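Gulico starter gripper kit, first proper weekend with it

10th November

Ok quick one because I have to give the arm back its half of the desk before dinner. A few of you asked if the Gulico kit is worth it after I whined about shipping last time. Short version: mostly yes. Long version, below, typed fast.

What you get for 509 (I paid 464, there was a code on the Londisberg store page, probably dead by now). Two fingers, the wrist camera with its bracket, a bag of screws, cable, a printed card with a link on it. No paper manual. The link goes to the Skerkton docs, who I guess make the control board? Docs are fine. Search is terrible. Just scroll.

Setup took me an evening. Would of been less but I put the camera bracket on upside down and then spent ages in the settings trying to flip the picture. My fault. The bracket has an arrow on it. A small arrow.

Things I like. The fingers are big and flat and they line up without fiddling. Software remembers your last session, so no redoing the home position each time. And you can steer from the wrist view alone once you get used to it, which I did not expect to enjoy as much as I do. Feels like a claw machine that's on your side.

Things I don't. The fingers are wide. Really wide. Anything in a crowded spot, you're going to nudge its neighbor. Also the cable. It's too short, everyone in the forum says it's too short, Gulico says a longer one is coming in April. We'll see. And the fan on the power brick whines, a high thin whine, my dog leaves the room.

Shiela Dimaculangan wrote on her blog that she swapped the finger pads for the Dizon ones on day one and never looked back. I haven't tried those. Stock pads for me until they wear out, I've spent enough.

So, table stuff. I've been doing breakfast setups, bread on one tray, cutlery and a plate on another, and lining the arm up over them from different sides. White table, dark trays, easy to tell apart on screen. Glare off the tabletop is annoying though. I turned one lamp off and it helped a bit, still want to try a cloth.
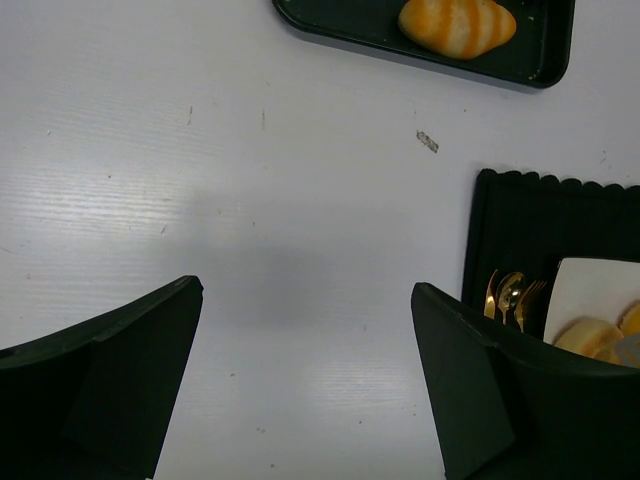 Wrist view, fingers open. Stripy bread roll up top, gold forks and spoon on the right. Yes the table needs a wipe.

Forks are the thing I'd warn you about. Standing up close together with a spoon between them, there is not much room for fingers this size. Bread is a much nicer place to start. Go slow on the close speed, I leave mine at 2 and the default is 3, and the default is too grabby for anything soft imo.

Would I buy it again? At 464 sure. At full price I'd wait and see about the longer cable frist.

Next post is the pads, if I cave. Leave a comment if you've got the scroll-only docs saved somewhere as one page, I'd love a copy.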